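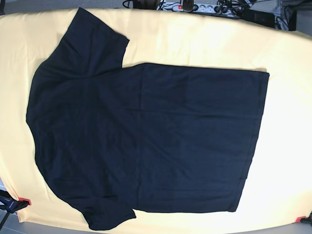
Navy tee laid out flat on a yellow cloth

Resting heart rate went up after I started exercising?

Posted by rarkville_walker, June 28, 2020

Hi all, hoping somebody can talk me down a little. I'm 44, not super fit, and I started doing a walk/jog thing back in the spring after sitting at a desk for most of the last ten years. Everything I read says your resting pulse is supposed to go DOWN when you get in shape because the heart pumps more blood with each beat. Mine was 68 when I began and this past week it's been 76, 77, once even 80.

I have an Akiver wristband that I wear to bed and it takes the number overnight. I do 30 minutes most evenings, usually after dinner because it's too hot before that. I don't feel sick. Sleep is so-so. I drink two coffees in the morning and (okay) sometimes one at three in the afternoon. No medicines.

Is this my heart getting weaker? Or is the band junk? My sister-in-law had the same one and sent it back.

slowmiles

Don't panic, 76 is a perfectly ordinary resting pulse for an adult. The usual range people quote is 60 to 100, and plenty of healthy folks sit in the upper half of it their whole lives.

A few things jump out at me from your post. You're exercising late and then going to bed, and your heart rate can stay up for a good while after a hard effort. Mine does this every single time I run after dinner, the overnight number comes out higher than if I ran before work. Then there's the heat. When you're warm your body sends more blood to the skin to cool off, and the heart beats faster to keep up with that. If you're also a bit low on water there's less fluid in the system, so same story again.

What I'd do is forget the band for a week and take it by hand. Before you get out of bed, before coffee, two fingers on the wrist below the thumb, count for a full minute. Write it on paper. Compare the mornings after a rest day with the mornings after a jog. I started mine in October one year and it took most of the winter to drop by five beats, so a couple of months isn't very long.

If it stays high for you even after easy days, or you get dizzy, short of breath, chest pain, fluttering, anything like that, call your doctor and don't wait on us. A thyroid problem or low iron can push it up too and they can check both with a blood test.

kettle_on

get rid of the 3pm coffee. worked for me

Triveck77

I had the Akiver and it once told me my heart rate was 249 while I was brushing my teeth, so take that for what it's worth! Wearing it snug, a finger's width up from the wrist bone, helped a lot. Loose bands let light in and the sensor gets confused.

Also are you sleeping less? I get a higher number after any bad night, and also when I'm coming down with a cold, a day or so before I feel it. Agree with slowmiles about doing it by hand for a while.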